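Laborbuch, Arbeitsgruppe Impfstofflogistik und Probenlagerung, Standort Drullville
27. Juni 2005
Eintrag: D. Makori, Gegenzeichnung M. Bermúdez

Betreff: Rückstellmuster der Februar-Chargen, Abgleich mit der Lagerliste, Zuständigkeit nach der Umbesetzung der Abteilungsleitung

Der Abgleich der Lagerliste mit dem tatsächlichen Bestand in Kühlzelle 3 wurde am Vormittag fortgesetzt. Die Liste weist für die Februar-Charge von Bratetti 1.000 Fläschchen aus. Vorgefunden wurden 733. Die Differenz ist nach derzeitigem Stand auf Entnahmen zurückzuführen, die auf den alten Formblättern der früheren Abteilungsleitung verbucht und nicht in die neue Liste übertragen wurden. Die Formblätter liegen im Sekretariat, Ordner grün, unsortiert. Frau Bermúdez hat Einsicht beantragt.

Sollwert der Kühlzelle 8 °C als obere Grenze. Der Schreiber hat im geprüften Zeitraum keine Überschreitung aufgezeichnet. Der Papierstreifen wurde gewechselt und der alte Streifen diesem Heft beigelegt (Umschlag hinten).

Zur Zuständigkeit: Mit der Versetzung der bisherigen Leitung ist die Zeichnungsberechtigung für Freigaben aus dem Notvorrat erloschen. Eine schriftliche Regelung der Behörde liegt nicht vor. Bis auf Weiteres werden keine Freigaben erteilt. Telefonische Anweisungen sind mit Uhrzeit und Namen im Heft zu vermerken und gelten nicht als Freigabe. Die Anfrage von Gajdoš zur vorzeitigen Abgabe eines Teils der Charge wurde mit diesem Hinweis zurückgestellt. Das Antwortschreiben ist entworfen und noch nicht abgesandt.

Etiketten: Die Lieferung von Harkico haftet auf den kalten Fläschchen schlecht. Zwei Bögen wurden zur Probe verklebt, ein Teil der Etiketten löste sich an den Rändern. Reklamation durch Makori. Bis zum Ersatz wird auf dem Karton beschriftet, Chargennummer zweifach, mit Kürzel.

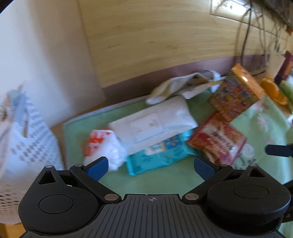

Abb. 1: Handgeführter Greifer, Ansicht von hinten oben.

Offene Punkte:
Alte Formblätter sichten und die Entnahmen nachtragen (Bermúdez).
Schreiben an Gajdoš nach Durchsicht durch die Rechtsstelle absenden.
Zweitschlüssel der Kühlzelle: Verbleib klären. Im Schlüsselbuch fehlt die Unterschrift bei der Rückgabe.
Schriftliche Vertretungsregelung bei der Behörde anmahnen, Durchschlag zu den Akten.

Nachtrag, gleicher Tag: Das Sekretariat hat den Ordner herausgegeben. Die Blätter für die erste Februarhälfte sind vollständig, die übrigen werden noch gesucht. Gez. Makori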